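Birkdale Home Repairs Advice Scheme
Progress report to the Iltley Fund
2024-04-20

The drop-in advice sessions restarted in March after the heating at the Sekus Road hall was mended. We now run two sessions a week and have kept to that throughout the period. Most callers ask about damp, draughts and old window catches. A smaller number want help reading a quote from a builder before they sign it.

We have held 17 sessions so far against a planned 30. The shortfall comes from the weeks when the hall was closed, and we expect to make up most of it by adding a morning slot over the summer.

The printed guide to draught-proofing has gone to the printer in Iltley. The text was cut by six pages after tenants told us the first version was too long. The section on sash windows was rewritten and the one on loft hatches was dropped.
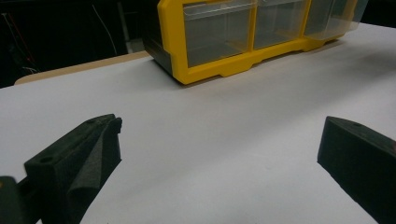
Dark foam padding, close up.

Spending on materials stands at £972, which is within budget. Printing will fall in the next period. Room hire has gone up slightly and we have covered this from the travel line, as agreed with you by email.

Still to do: find a second room for the morning slot, finish the feedback form, and send the guide to the libraries. We would like to move the unspent travel money into postage and will write separately to ask for this.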